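Idholm Rocketry Club - Frequently Asked Questions

Last updated Mar 12, 2023

I've never launched anything. Can I come along?

Yes, please do! Most of us showed up the first time with no rocket and a lot of questions. You can watch from the flight line for as long as you like, and if you bring a small kit we'll help you prep it and let you push the button yourself. The first launch you press the button for is a great feeling, and it doesn't wear off much after that.

Where do you fly?

At the Panasiuk field, north of the reservoir road. Turn in at the second gate (the first one belongs to the neighbor and he needs it clear for his trailer). Park along the fence with your nose facing out. The ground is soft after rain, so low cars may want to stay on the gravel.

How do I know if a launch is on?

Check the front page of this site the evening before. We post a go or no-go by eight, and again in the morning if the wind forecast changes. We don't fly when the wind at the pads is over 20 miles per hour, and we stop earlier than that if rockets are drifting toward the road.

What do the letters and numbers on a motor mean?

The letter is the total impulse class, and each letter covers up to twice the power of the one before it. So a C can have double the push of a B, and a D can double that again. The first number is average thrust in newtons. The number after the dash is the delay in seconds between burnout and the ejection charge. A C6-5 is a C motor with six newtons of average thrust and a five second delay. Once this clicks, the motor wall at the hobby shop gets a lot more fun to read.

Which motor should I use for my first flight?

Start with the smallest one on the kit maker's list. You'll see the whole flight, and you'll have a much shorter walk to get it back.

Do I need a certification?

For low and mid power, no. High power (H and up) needs a certification through one of the national organizations. Level 1 is one successful flight on an H or I motor with the rocket recovered in good shape. Level 2 adds a written test. Tomás Mac Giolla handles the paperwork at our launches, so email the club a week ahead and he'll have the forms with him.

How high can we go?

Our waiver is set by the FAA and the current ceiling is printed on the sheet at the check-in table. If your simulation comes anywhere near it, bring the simulation along and talk to the range safety officer before you load a motor.

What's the club record?

For a single G motor it's Vultisen, a skinny minimum-diameter bird that reached 637 meters last December on a freezing, perfectly still morning. The old mark had stood at 359 meters for years, so you can imagine the yelling. It was found in a hedge with one scuffed fin.

What's Bernix?

Bernix is our two-stage club project, and we love talking about it. The booster is finished and has flown twice on its own. The sustainer is waiting on its electronics bay, and after that come the ground tests - lots of ground tests - before anyone lights both stages. Any member can work on it. You don't need to know anything about staging to start, and sanding is always open.

How do you keep track of a rocket that lands far away?

Bright colors and a friend with binoculars get you most of the way. Note a landmark behind the spot where it came down and walk straight at it. For bigger rockets we like a small radio tracker in the nose cone. Put your name and phone number on the airframe too. Farmers around here are very good about calling.

My parachute didn't open. What went wrong?

Usually it was packed too tight, or it sat folded in the tube for weeks and took a set. Pack it the morning you fly and dust it with a little baby powder. Check that you used enough wadding as well - a melted chute looks like a wad of chewing gum and behaves like one.

Can kids fly?

Of course! Under 12s need an adult with them at the pads. We have 103 members now and a good share of them are in school.

What does it cost?

Your first launch day is free. After that it's a small yearly fee, and families pay one fee for everybody in the house.

What should I bring?

Water, a hat, sunscreen, boots you don't mind getting muddy, and a folding table if you have one. Igniters too, and more of them than you think you'll need.

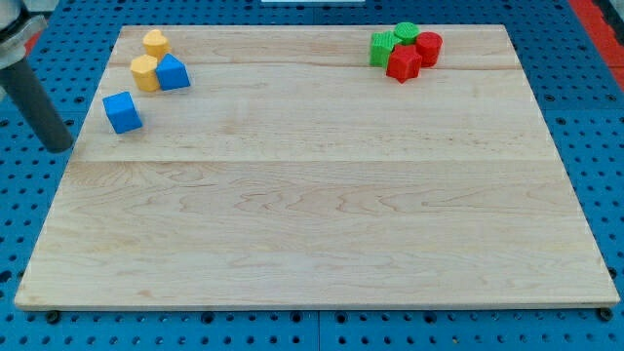

Pack a roll of masking tape as well. It fixes a loose motor fit, a wobbly nose cone and a torn range card, and somebody will ask to borrow it before lunch.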